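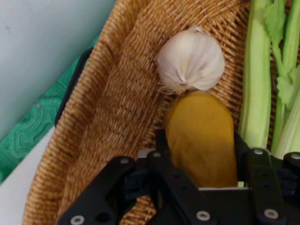 What does the Vudley picking kit cost to try out?

The trial runs for 9 weeks and costs 760 dollars, with the gripper, wrist camera, mounting plate and software all in the price.

Hinrichs has opened sign-ups for the kit at its Kurkdale shop. It is meant for people who already own a small robot arm and want it to handle produce and other items of mixed shape. The gripper has black linkage fingers held with plain screws, so a worn finger can be swapped at the bench. The camera looks down past the fingers into the basket. At close range they take up a good part of the view, and the software is set up with that in mind.

Typical practice work is a wicker basket with garlic, celery and a soft yellow piece to grip. Buyers supply their own basket and goods.

Marthinus Dlamini ran the kit for the Grarkbridge workshop in November. He logged 133 picks and had more than 100 he was happy with. Most of his trouble came from leafy items, and he would like a clearer section on them in the manual. Setup took him a morning — most of it spent on the camera cable.

The trial fee comes off the full price if you keep the kit. Returns go back to the Kurkdale counter, which closes at 4 p.m. Spare fingers are sold in pairs and are not part of the trial.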